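Controller and console care, quick list

Stuff I do on Saturday mornings before anyone gets online. Takes 3 coffees if the thumbsticks are bad.

Sticks first. Power off, batteries out. Cotton swab, a little isopropyl – damp, not dripping. Go round the base of the stick while you push it the other way. Swap the swab when it goes gray. Leave ten minutes before you switch on.

Sticky buttons: wooden toothpick round the seam, then the same damp swab. No kitchen spray. Siwan Powell used kitchen spray on hers and the print came off the triggers.

Drift after cleaning? Recalibrate in the system menu before you buy anything. If you play on PC, bump the dead zone up a notch at a time and test in a menu you know, I use the map screen in Wetden. Too much and aiming feels like mud.

Vents. Soft brush, then short bursts of canned air, can upright. Hold the fan blade still with a toothpick so it doesnt spin up. Console unplugged, obviously.
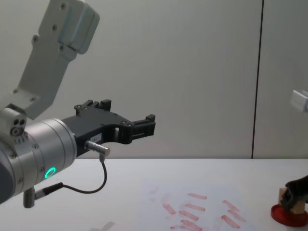
Can I use a vacuum on the vents instead of canned air?

Only on low, with a brush head, and held a little way off the grille. Household vacuums build up static and the hard nozzle scratches.

Discs: microfiber cloth, center straight out to the rim. Never in circles. Fingerprints come off with a drop of plain water on the cloth.

Headset pads – pull them off if they come off. Warm water, dish soap, air dry overnight. The leatherette ones just get wiped. Mine are Gusta pads and they flake if you soak them, ask me how I know.

Cables. Loose loop, velcro tie, hang on a hook. Dont wrap them round the controller, the wire goes at the plug end. Label both ends with masking tape, saves crawling behind teh TV.

Storage full: clear old captures before you delete games. I had 229 clips of the same boss in Sutesstead. Kept two.

Long break coming up? Charge controllers to half and put them in a drawer, away from the radiator. Top up in April or whenever you remember.

Next page: keyboards, crumbs, that one sticky spacebar.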